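When a placement counts as a placement

Laboratories that test robot arms on household objects have long scored the same task in different ways. One site counts a ball as placed when the gripper opens over the container. Another waits until the arm has withdrawn. Results from the two cannot be compared.

The Grutier protocol, drafted at Clevudham and now in use at 11 sites, tries to settle the matter. It sets out 70 clauses, most of them short. An item is scored only when it rests fully inside the rim and the gripper has retracted. Contact with the rim is logged separately and does not void the attempt.
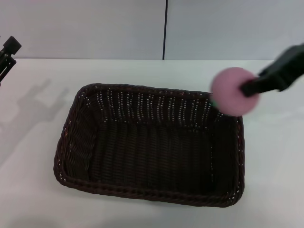 A pink foam ball in the gripper, close to the back corner of a wicker basket.

Soft objects get their own section. Foam deforms under grip, so the protocol fixes closing force before a series begins and bars any change until the series ends. A full series is 400 attempts. Containers are returned to a marked position after every 6.

Lighting must be diffuse, and shadows from fixed equipment are allowed if they stay constant. Flumiritz, which maintains the Zaidi scoring software, rejects logs in which the light level drifts between attempts. Sites may resubmit once, with the original log attached.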